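Why Did the Robot Hand Stop Halfway?
Part of the Trerolgate science pages for young readers

A robot hand has to know where its fingers are. You know where yours are even with your eyes shut. Try it: close your eyes and touch your thumb to your little finger. Nerves in your muscles and joints tell your brain how far each finger is bent. A robot has no nerves, so engineers give it sensors.

This page explains what happened when one of those sensors gave wrong numbers, how the fault was found, and what was changed afterward.

The job

The robot at the Potitz workshop is called Sanna. In December, Sanna was being taught a short job: pick a tennis ball out of a small bin with a lid and put it down on a mat. A person does this in a second or two without thinking. For a robot it is a list of separate steps.

Move the hand next to the bin.
Open the fingers.
Move the hand over the opening.
Lower the hand.
Close the fingers on the ball.
Lift.

Before each step, the computer checks that the step before it is finished. If the fingers are supposed to be open, the computer asks the finger sensors, "Are you open?" It only goes on when the answer is yes.

Sanna did the job 539 times with no fault. On the next try, the hand opened its fingers, moved toward the bin, and stopped in the air. A red message came up on the screen: FINGER 2 POSITION ERROR.

What the computer thought

Finger 2 is the robot's name for the pointer finger. The engineer on duty, Suleiman Lawal, looked at the hand and saw that finger 2 was open. The computer had a different answer. Its numbers said that finger 2 was bent a long way in, toward the palm.

When two facts disagree like this, one of them has to be wrong. Lawal could see the finger, so the number was wrong.

This kind of problem is called a sensor fault. The finger can still move, and its motor still turns. The computer has lost track of where the finger is. Imagine walking down a staircase with a broken counter in your head that says you are on step 3 when you are on step 10. Your legs work, but you would be planning your next move from the wrong place.

Why stopping was the right thing to do

Some readers may think the robot failed because it stopped. Engineers see it another way. The stop is a safety rule, and it is written into the program. It is called a protective stop.

Suppose the rule had not been there. The computer believed finger 2 was bent, so it would have pushed the finger outward to open it. The finger was already open. The motor would have pushed against the end of the joint, harder and harder, until something bent or got hot. If the hand had been lowered at the same time, the finger could have hit the rim of the bin.

In a protective stop, three things happen. The arm holds still. The fingers stop pushing. The computer saves a record of its sensor numbers, called a log, so that people can read it later.

The arm does not go limp during a protective stop. An arm is heavy, and if it went limp it would drop onto whatever was under it. Brakes inside the joints hold it up.

Finding the fault

Yao-tsung Lai read the log. It had a line of numbers for every finger. For most of the log, the numbers for finger 2 went up and down smoothly. Near the end they jumped from 12 to 104 and stayed there. The numbers in this log are in steps, where a small number means open and a large number means bent.

A real finger cannot jump. To get from 12 to 104 it has to pass through all the numbers in between, and there were none of those in the log. Lai concluded that the trouble was in the wiring or in the sensor.

The next check was done with the power off. Lai opened the cover and found a small plug, made by a company called Cikevlow, that had worked its way partly out of its socket. Each time the hand moved, it shook the plug a tiny amount. Many small shakes added up to a loose connection.

The repair

The plug was pushed back in and a clip was fitted over it. Then the job was run again at slow speed, starting from the position beside the bin.
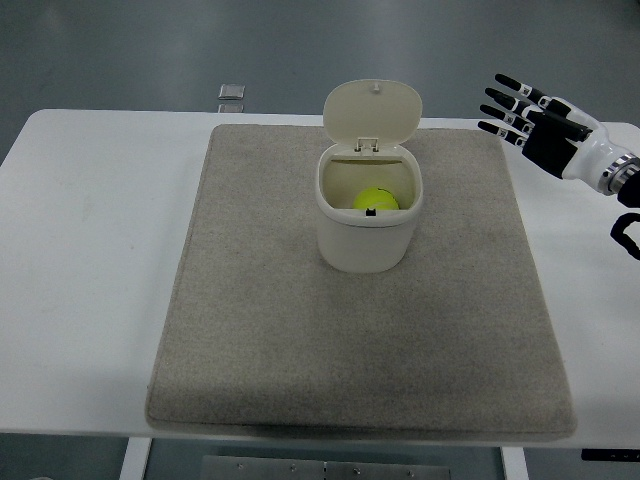

The job: a tennis ball in an open bin, with the robot hand to the right. The fingers are open.

Two more changes were made to the program. First, the computer now looks for jumps. If a finger number changes faster than a finger can move, the robot stops at once, even if the number itself looks normal. Second, the plugs are checked by hand after every 500 tries.

If you ever see a robot stop

Do not touch it, and do not reach under the arm. A robot that is holding still may still have its power on, and it could move when someone restarts it. Stay outside the marked line and tell the adult in charge. At Potitz, even the engineers press the emergency stop button before they put a hand near the table.

Words to know

Sensor: a part that measures something and sends the result to a computer.
Joint: a place where two parts meet and can bend or turn.
Log: a saved record of what a machine measured and did.
Protective stop: a stop the robot makes by itself when its checks do not agree.
Emergency stop: a stop made by a person pressing a button.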